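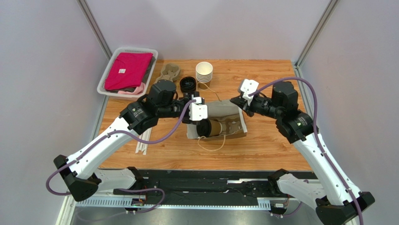
Tawhiri has opened orders for the Tilline, its two-armed benchtop kit, and I spent most of Wednesday at the Plendton workshop having a go on one. I'd been following it since the spring, mainly because I'd heard you could get it going without a degree in anything, and I'm happy to say that's nearly true! What you're buying is a pair of arms, a white two-fingered gripper for each, the mounting platform and a set of practice jobs built from ordinary stuff you'd have at home or pick up on the way to work. My favourite was the takeaway job, with a paper bag on its side, a lidded brown cup poking out of the mouth and thin string handles trailing all over the place, which I'd have found fiddly myself before my first coffee. There's a laundry job too (folded clothes in a basket), but I never got much of a turn at it as I kept going back to the cups.

Aroha Paewai runs the workshop and she had me moving both arms within 13 minutes of taking my coat off. You practise the job by hand first, slowly, and save your attempts, and then the software tries to copy you. She reckons 5 saved attempts will get you something to look at, though she'd want a lot more before trusting it with anything breakable. Mine were very wobbly. She was kind about them.

Now the grumbles. The software is from Prarkov, and it looks like it was drawn up by someone who already knew where everything was. I lost a good while hunting for the button that names a saved attempt (it's under Settings, then Bench, and why it lives there I couldn't tell you). The printed guide is better, with big clear drawings, but it stops dead after the setup chapter and sends you off to the website for the rest. I'd also have liked a longer power lead.

The grippers I really did enjoy. They're slim enough to get in beside a cup without shoving everything else over, and swapping the fingers takes one small screwdriver, which comes in the box. You get three spare sets.

Orders are open now through the Tawhiri shop and the first kits go out in September. Schools and clubs can borrow one from Plendton for five days before deciding, so ask for Aroha if you want to be put on the list. I've put my name down for another afternoon, and this time I'm doing the laundry.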